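Karamanlidis Home
@karamanlidishome
2/14/20

Big romantic Friday plans over here: I am sorting the laundry. All of it. Come along if you like, it's going to be a thread.

First up, a confession. For years I had one enormous hamper for everyone and everything, and I'd only deal with it when the lid wouldn't shut. Then in December the hinge went and I never replaced it, and my life got better??

Now it's open plastic baskets. No lid, no liner, no little canvas bag that also needs washing. You can see what's in there and you can grab it by the handle and go.

Mine was 20 bucks from Tromley, the place near the tile shop. They had a grey one too but I wanted the cream. The grey looked like something you'd keep fish in.

Colours are where I go wrong every time. I own far too much pink and mustard, and all of it ends up in with the navy stuff because I'm tired and it's bedtime. Pink socks with a navy cast, anyone? I've got a drawer of them.

So the new rule is darks come out of the basket FIRST, before I've even looked at the rest. They go on the floor by the door. Everything else can wait its turn.

Anything with straps or loops goes in a mesh bag. I learned this after a pinafore tied itself around a bedsheet so tightly I had to sit down on the laundry floor and pick at it for half an episode of something.

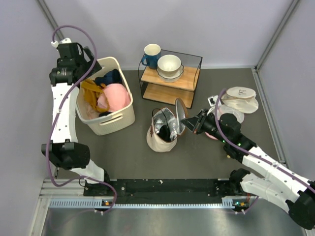
Can you wash pink and mustard together?

Once they've each been through a few washes, cold water and a short cycle should be fine. Brand new mustard goes in alone at my place, it can bleed like mad.

Also, a little shelf near where you sort is a game changer. Two tiers is plenty. Mine holds a mug and a couple of bowls, and the bowls are for pocket stuff: coins, hair ties, that one button I keep meaning to sew back on.

Keep the bottom tier clear if you can manage it, so there's somewhere to put folded things down. I manage it maybe one week out of every four.

Right, darks are on, tea's gone cold, and there are 2 odd socks left over. If your navy one is missing its mate, check inside the doona cover. Mine's always in the doona cover.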